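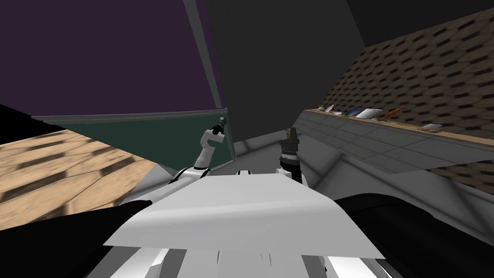

Speaker notes, Chunhua Guo
Talk: Learning vocabulary as an adult, when you have a job
Nov 23, 2025, small hall at Marikar

Slide 1. Title

Wait until people sit. Speak slowly, the first minute is always too fast.
Good afternoon. My name is Chunhua Guo. I teach evening classes for adults at the Falavska language school. I am also a learner. English is my third language, and I am still collecting words every week.
Ask: who has a notebook at home with words they never opened again? (Raise my own hand too.)

Slide 2. My first notebook

When I started to learn English seriously, I wrote 2,000 words in one notebook. Two columns, the word and the translation. My handwriting was very nice. After one winter my colleague tested me on 200 of them, and I knew 89. The words I knew were mostly the words I had used at work, such as "invoice", "delay" and "stapler".
Pause here. Let them laugh about the stapler.
So my question for today is a small one. What should we do with a new word in the first days after we meet it?

Slide 3. Meet the word again soon

The first repetition should come on the same day. I do it in the evening when I brush my teeth. The second one comes the next day, and after that the distance can grow.
Please do not read the list from top to bottom. If you always see "borrow" after "bottle", you remember the order, and then in a conversation the word does not come. Mix the cards.
Show the real cards from my bag. Do not drop them like in September.
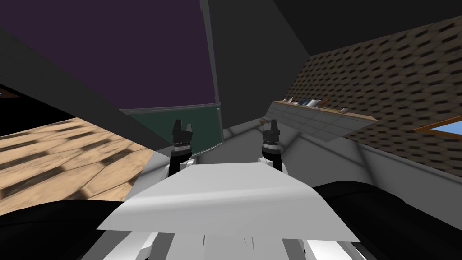 Cards are cheap and they fit in a pocket. Some of my students prefer Trimard, the card program we have on the school computers. It is fine also. I only ask them to type the cards themselves, with their own sentence on each one.

Slide 4. The sentence must be yours

Read both sentences aloud:
"The man was reluctant to depart."
"I was reluctant to call my landlord about the shower."
The second one is mine, and it is true. I have never forgotten "reluctant" after that shower.
Exercise, in pairs, a few minutes. Everybody takes one word from the sheet and makes a true sentence about this week. Walk between the rows and listen. Do not correct the grammar now, only if they ask.

Slide 5. How many words per day?

People always ask this. My evening group at Falavska has 19 students, and most of them do well with five new words a day. Two or three is also good if you have small children. Twenty is too many for almost everybody I have taught.

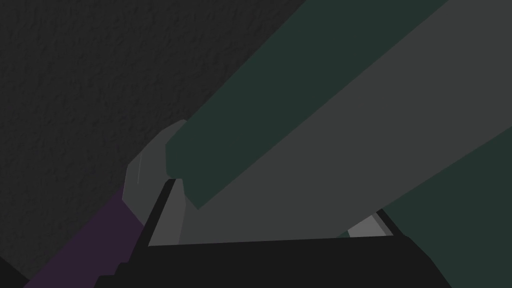
If you miss a day, take only old cards on the next day and no new ones. I made the mistake to "pay back" the missed words, and the pile became so high that I stopped for a month.

Slide 6. Say it aloud

Reading a word and speaking a word are different skills. I knew "comfortable" for years and nobody understood me when I said it. Say it together with the audience, three times.
The Prinditz reader has recordings at the end of each chapter. Mention that the school library lends it.

Slide 7. Questions

If there are no questions, ask the front row which words they chose in the exercise.
Possible question: should I use translation or only English? My answer is that translation is fine for things like "hinge", but for words like "actually" we need many examples.
Leave the exercise sheets by the door. Collect the pens, they belong to the school.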